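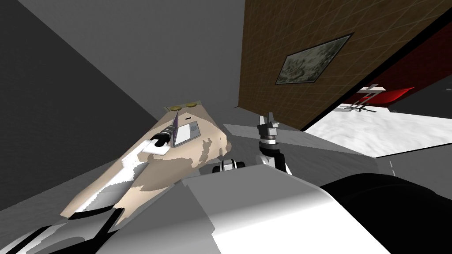
Gray fingers up, brown wall behind.

Sun 18 April

I slept badly and woke before the alarm, so I will write now while the coffee is still hot. My plan is to keep this diary every Sunday, but in March I missed almost all of them. I will not try to write the missing weeks from memory. I would only invent.

The matter of the 64 bus is not finished. On Thursday evening I went again to the town hall, and it was raining so hard that my shoes are still standing on newspaper by the radiator. The meeting was supposed to begin at seven. It began at twenty past, as the previous item was the fence behind the Diketti lot, and the people who live beside this fence have very much to say about it. I do not blame them. I have seen the fence.

When our turn came, a man from the transportation department put a map on the wall. The new route goes straight down Clakmont Avenue and does not turn into our streets anymore. He said it would save minutes for the riders. A woman behind me asked, quite loudly, "Which riders?" and he looked in his papers. We lose five stops. The one in front of the Psarras bakery is among them, and the one at the clinic, and mine. He had an expression for this, "stop consolidation," which I wrote down on my hand to look up at home. I understood the word consolidation before, but only from banks.

Dorian Vasseur spoke for us. I was a little nervous for him, because he had a cold and his voice was almost gone, but perhaps this helped, for everyone became silent to hear him. He gave them the petition. There are 600 names on it now. The councilwoman thanked him and passed it to the clerk, the clerk put it under a glass of water, and I could not stop looking at the glass. I collected one part of those names myself, at the door of the laundromat, on my feet, in a language in which I still must think before I say "signature."

Then residents were allowed to speak. I had signed the sheet at the entrance and regretted it immediately. I had my text on a card. I wrote it on Wednesday and read it aloud in the kitchen, and in the kitchen it was good. At the microphone I read it too fast and I skipped the sentence about the clinic, which was the most important one. I said "the elderlies." I heard it as it went out of my mouth. But I finished, and somebody clapped, and then it was the next person, a young father who wanted to talk about leaf blowers.

They did not vote. They moved the question to the next meeting and asked the department to "come back with options." Dorian says this is good news, because two months ago they would simply have approved it. I am not so sure. In my experience, when an office says it will come back, it is better to go and stand at its door. But he has lived here all his life and I have not, so maybe I should trust his nose in this.

Afterward we stood under the roof of the entrance and waited for the rain to become smaller. The woman who had asked "Which riders?" was there also. She cleans at the school in the early morning and takes the first bus, when it is dark. If they move the stop to the avenue she must walk past the Gemis warehouse, where there is no sidewalk on that side, only mud and trucks. She did not say this at the microphone. I asked her why not and she lifted her shoulders. I told her she should say it next time and that I will sit beside her. Now I have promised it, so I must go again, cold or no cold.
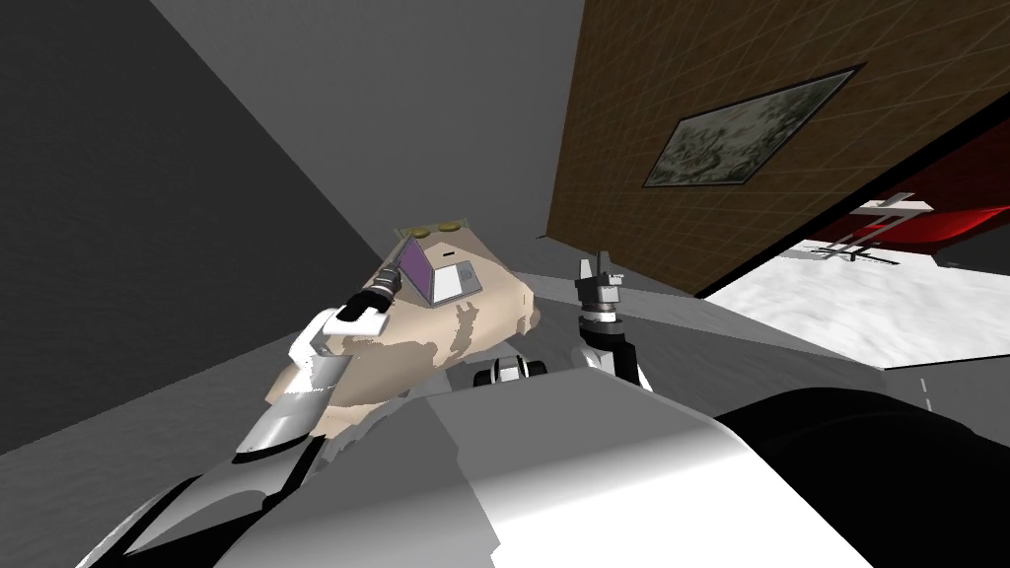
Small gold discs, and the purple and white piece nearby.

I took the 64 home, naturally. The driver had his radio very low, some baseball. I asked him what he had heard about the change and he said that they hear it last. He let me off between the stops, near my corner, on account of the rain. He is not allowed to do this, so I do not write which driver.

On Friday I did nothing for the bus. I paid the gas bill and called my sister, who wanted to know if I am now a politician. I said no, I am a passenger. She laughed for a long time, longer than I think it deserved, and then we talked about her knee.

Yesterday I went to the bakery for the seeded bread and old Mr. Psarras had our flyer in his window, but it was the old flyer, with the wrong date on it. I did not like to say anything in front of the customers. I bought the bread and went home, and then I walked all the way back with a new flyer and tape. He was ashamed and gave me a cheese roll. I was ashamed to take it, but I took it. It was still warm in the middle.

He told me the stop in front of his shop was put there when his father had the bakery, and that his father wrote letters for it. He thinks he may have one of them in a box. I said please look for this box. A letter like that would be worth more than my card, I think, even if I read the card slowly. He said he would ask his daughter, who knows where things are.

Today I want to write to the councilwoman. Dorian gave me advice: one page, no anger, and the name of my street in the first line so that they know I am from the ward. I have made a beginning already, and it is one page and a half, with a little anger in it. The part about the clinic goes first this time. After that the school and the missing sidewalk, if the woman agrees that I mention it. I did not ask for her telephone number, which was stupid. But I know which bus she takes, and tomorrow I can get up at five and find her at the stop.

I must set the alarm, and also put the shoes somewhere warmer. The left one is worse.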